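Notebook, subtitle and viewing workshop
11/6/21
Room on Brzozowska, second floor

Continued with Trurkness, episode nine. The plan from last time was to finish the timing and then read the comments, but I did it in the other order, and I think this was a mistake. After the comments it is difficult to look at the episode with clean eyes. Everybody hates the time-slip scene, and now I hate it too, although at the first viewing I only found it a little slow.

State of the file when I opened it: more than 900 lines of subtitle, all with text, but the second half with timing from the automatic pass. The automatic pass in Elix is good for dialogue in a quiet room. It is bad for this drama, because the characters shout from one street to another and there is music under almost everything. The typical error is that the line starts on the breath before the word. For one line this does not disturb. For a full scene the subtitle is always a bit earlier than the actor, and the jokes are dead before he opens his mouth.

Agustina asked in the morning if this could be a part of why the foreign viewers call the drama unfunny. I wanted to say no, the drama is unfunny. But I moved the lines of the wedding scene by hand, so that each one starts on the word, and then we watched both versions one after the other, and she laughed at the second one at the place with the shoe. I did not laugh. I had heard the joke already many times. We need a person who has not seen it.

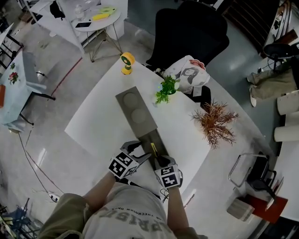
At the white table, above the gray tray.

Timing rules that I used today, so that Aniela can continue in the same way:

Start on the word, never on the breath.
If the speaker changes inside one shot, cut the first line shorter, do not put both speakers in one block.
Off-screen voices in italic, but the voice of the older self is not off-screen, he is in the room, so normal type.
Do not hold a line over a cut to another location. The automatic pass does this all the time in the chase.
Song text only when the singer is a character.

About the last rule there was a discussion. Leokadia says the song over the ending tells the viewer that the wife knows about the time travel already, and without the translation this information is lost. She is right about the song. But the same song plays at every ending since episode two, and if we translate it, we tell the secret much too early. The Korean audience had it early also, of course, so maybe this is fair. I left the lines in the file, marked as hidden. To decide together.

Comments. I read the collection that Abdul-Rahman made from the Trekport forum, 200 posts, all from after the broadcast of episode nine. I expected only anger and this is not correct. I put them in piles, by feeling and not by a strict method. The biggest pile is people who are disappointed in the lead actor, and they write in the tone one uses about a cousin. Then people who are tired of the repeated jump. He falls, he arrives, he misses the wedding, he falls again, and the viewer has understood that nothing in the past will hold. Then a pile that I did not expect: people who say that the episode is terrible and that they will watch the next one on the first evening. One wrote that she invites friends for it and they cook.

I would like to look at this last pile more seriously. When I compare their posts with the posts of the tired people, they quote the same scenes. The police station, the rain, the long speech on the bridge. So the bad scenes are the same bad scenes, and still one group stays and the other goes. My guess is that it has to do with company. The posts of those who stay are full of "we" and "my sister and me". But this I take from reading, I have not checked it, and Oana warned me that in a forum everybody says "we". 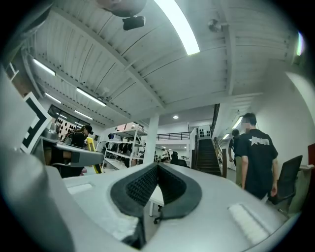 The rooftop part of the episode has a separate problem, and it belongs to the camera and not to the script. The director changes to a very wide lens when the hero wakes up in the past, and keeps it until he meets the wife. Many comments call this cheap, or say it makes them ill. I did not mark it as a fault in my first notes, but I see now what they mean. In the photo the gray body of the gripper bends hard through the lower half, and its housing at the left becomes a soft blur, and on the rooftop the actor's own coat does the same thing at the side of the screen. You look at the coat and not at his face. For one shot it can tell you that he is confused. In this episode it continues through a conversation about money, where nobody is confused. For the subtitles it has also a practical effect: the lower part of the picture is where the bend is strongest, and the straight line of text over it looks crooked, although it is straight. I tried the text at the top for these shots and it was worse, because the eyes travel up and down at every cut. I returned it to the bottom.

Small things from the translation itself, before I forget:

The best friend calls the hero by a nickname which Aniela translated as "blockhead" in the early episodes and I translated as "dummy" from the hospital scene on. I prefer hers. Changed back in this file, not yet in the older ones.

The mother-in-law changes to polite speech in the middle of the quarrel. In Korean this is very cold and everybody in the room stops. In English I had nothing. Now she says "I see. Thank you for telling me." It is longer than the original and she speaks fast there, so please check if one can read it.

"Manhole cover" and "lid" both appear. Keep "lid" for the hero and "manhole cover" for the police.

The sign on the restaurant door is not translated and I think it should be, the later joke needs it.

Opinion, since Oana always wants one in the notebook. I think episode nine is weak but not the worst. The worst would be an episode about which no one writes anything, and we had this one already, it was the fishing trip. I could not find even one angry post about the fishing trip. If we show one episode to the new group in June, I would not take the best one. I would take this one, in the two timings, half of the people each, and let them talk after it without questions from us.

Open:
Hidden song lines, yes or no (Leokadia, me)
Nickname in the older files (me)
Elix: ask if the breath problem can be set lower for one project only
Second reading of the "we" posts, with Oana, and this time with written rules for the piles
Timing from the bridge speech to the end is still automatic. Aniela, please begin at the bridge and not before, the part before is finished and I saved it under the name with "hand" in it.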